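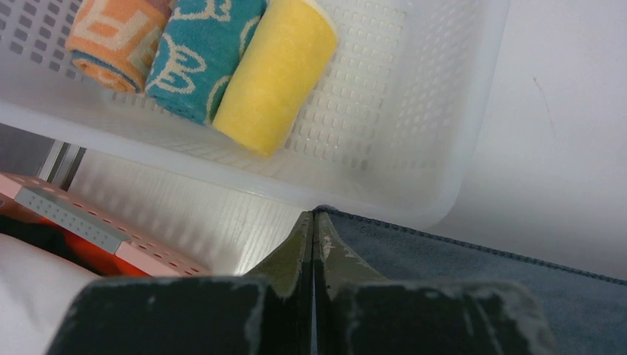 Selon Qianru Zeng, une règle que personne ne sait réciter debout, les mains prises, ne vaut pas le papier sur lequel on l'imprime. Elle m'a sorti ça avant même que j'aie enlevé mon manteau, et j'ai su que la journée serait longue (et qu'on rirait pas mal aussi).

J'étais venue chez Tedetti pour parler de normes. Je sais, je sais. Quand j'ai annoncé le sujet à la rédaction, on m'a demandé si j'étais punie. Mais voilà des mois que je lis des articles sur les robots qui rangent, qui plient, qui trient le linge, et presque rien sur ce qu'on a le droit de leur faire faire, dans quel ordre et avec qui à côté. Or c'est là que tout se joue ! Une pince qui saisit une serviette roulée, c'est joli. Une pince qui saisit une serviette roulée deux cents fois de suite à côté de quelqu'un qui boit son café, ça demande un peu d'organisation.

L'atelier tient dans une pièce longue, avec des étagères, des bacs, des paniers ajourés et du linge partout. Du linge d'une banalité formidable : des serviettes de toilette, des chiffons en microfibre, des trucs à motifs qu'on croirait sortis d'un sac de piscine. Le projet s'appelle Gresatero et son but tient en une ligne : écrire un recueil de bonnes pratiques pour les bras robotisés qui manipulent des textiles dans des lieux où vivent ou travaillent des gens. Résidences, petits hôtels, salles de sport. La première version compte 95 règles. La précédente, celle qui n'est jamais sortie, en avait 213.

J'ai voulu savoir où étaient passées les autres. « On les a lues à voix haute », m'a répondu Sibusiso Xaba. Toutes, en atelier, pendant que quelqu'un essayait de travailler. Quand l'opérateur levait les yeux au ciel, la règle était réécrite. Quand il n'avait pas compris au bout de deux lectures, elle partait à la corbeille, et tant pis pour celui qui l'avait rédigée.

Il en reste de très terre à terre. La règle 4 veut que les doigts de la pince soient inspectés au début de chaque séance, à l'œil et au toucher, machine arrêtée. On note les éraflures, les bords qui s'arrondissent, les surfaces qui blanchissent. Une pince marquée n'est pas forcément une pince à jeter, et là-dessus Xaba est intarissable : des doigts éraflés peuvent très bien tenir une éponge de coton et accrocher un voile léger. Le recueil demande donc de passer un bas de nylon sur chaque arête. S'il file, on ponce ou on remplace. J'ai essayé, le mien a filé, je suis restée pieds nus dans mes bottines jusqu'au soir.

La règle 11 concerne les contenants et c'est ma préférée, allez savoir pourquoi. Un panier doit être posé à plat, sa base entière sur l'étagère, et ne rien recouvrir qu'on puisse vouloir prendre ensuite. Les articles roulés s'y rangent côte à côte en partant d'un bord, et l'on garde le vide d'un seul tenant. J'avais l'impression d'entendre ma grand-mère devant son armoire ! Sauf que ma grand-mère n'ajoutait pas que les rouleaux serrés obligent à ouvrir la pince par le dessus, qu'il faut prévoir la place des doigts avant celle du tissu, et que toute reprise manuelle se fait bras immobilisé.

Bras immobilisé, parlons-en. C'est le chapitre qui fâche. Pour beaucoup d'équipes, un bras lent est un bras inoffensif, et on y met la main comme dans un tiroir. Gresatero est sec sur ce point : on arrête, on attend le voyant, on entre. Même pour remettre droit un chiffon. Même si ça fait perdre du temps, et ça en fait perdre, Qianru Zeng ne le cache pas du tout. Elle m'a montré le cahier de Torres, un prestataire de blanchisserie qui a suivi le texte à la lettre pendant tout un automne. On y trouve 3 239 arrêts notés à la main, avec le motif en face. « Serviette tombée. » « Panier tourné. » « Je ne sais plus. » J'aime beaucoup ce dernier motif, il revient souvent.

Chez Skukau, en revanche, on grince. Le fabricant a relu le texte et trouve la règle trop large ; il préférerait une vitesse réduite avec maintien de l'accès. La discussion dure depuis octobre. J'ai assisté à un bout de réunion téléphonique où l'on a débattu très longuement du mot « immédiat », et je vous avoue que j'ai fini par dessiner des chaussettes sur mon carnet. Mais je comprends les deux camps. Si la consigne est trop pénible, les gens la contournent, on le sait tous, il suffit de regarder ce qu'on fait des portes coupe-feu. Et si elle est trop souple, on ne sait plus très bien à quoi elle sert.

Ce qui m'a le plus étonnée, c'est la place donnée au désordre. Je m'attendais à des plans de travail impeccables, et le recueil exige exactement le contraire pour les essais : des couleurs mélangées, des tissus de textures différentes, des plateaux de travers, du plastique translucide (la bête noire des capteurs, paraît-il, parce qu'on voit à travers et qu'on ne voit pas vraiment à travers). Un système validé sur une étagère bien rangée n'est validé que pour cette étagère. C'est la règle 38, et Xaba la trouve encore trop polie.

Il y a aussi la question des images. Une caméra montée au poignet regarde ce que la pince regarde, donc le linge des gens, leurs étagères, parfois davantage. Le texte impose de prévenir tout le monde par écrit, de couper l'enregistrement quand quelqu'un entre sans avoir signé, et de pouvoir retrouver une séquence pour l'effacer. J'ai demandé combien de temps ça prenait, l'effacement. Silence, petit sourire. Ils y travaillent.

Je suis repartie avec un exemplaire agrafé de travers et une question que je n'avais pas en arrivant : qui va vérifier ? Le recueil est volontaire, aucune sanction, pas d'inspecteur. Qianru Zeng compte sur les assureurs, Xaba sur les blanchisseuses, qui ont selon lui un œil redoutable et la langue bien pendue. Moi, je parierais plutôt sur elles. En attendant, j'ai relu la règle 11 dans le train et, rentrée chez moi, j'ai refait tout mon placard de salle de bains.

Imprimer cet article
Envoyer par e-mail

À lire aussi
Arrêt d'urgence : faut-il repenser le gros bouton rouge ?
Petits hôtels, grosses lessives : une nuit en blanchisserie
Caméras embarquées, ce que dit votre contrat
Ma semaine avec un aspirateur têtu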